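Search stories Go

The Year I Packed for Every Kind of Weather

My first trip to Sestow, I brought a suitcase so heavy the bus driver got out of his seat to look at it. Three sweaters, two coats, boots for a hike I never took! I was staying 17 days and I'd packed like I was moving in. Kalliopi Živković, who ran the guesthouse up the hill, watched me drag it over the cobbles and didn't lift a finger (she told me later she was curious whether I'd make it).
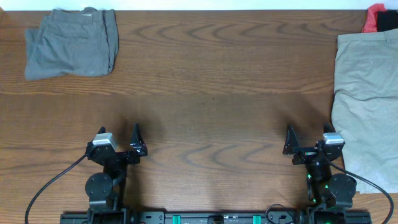 Packing light came to me slowly, and mostly through embarrassment. These days I start the night before, at the table, and I only get to keep what I can set out with bare wood still showing around it. Pants are where I always go wrong. A gray pair and a beige pair, folded, and that's my lot — the gray for getting dirty, the beige for dinner. I used to bring five and wear the same ones all week anyway.

Shirts I can wash in a sink. Shoes I wear on the bus, the bulky ones, even in July. And books! I once carried around 100 dollars' worth of paperbacks to Maltent and left every one of them on a hostel shelf, half of them unopened. Now I take one and swap it when I'm done.

I went back to Sestow last May with a bag that fit under my seat. Kalliopi looked behind me for the rest of it, then handed me the key to the top room — four flights up, no elevator.

More in Travel
Slow Trains to Maltent
A Weekend in Sudik on Soup and Bread
Zlatko Kadrić Walks the Old Salt Road
What to Eat at the Jurić Market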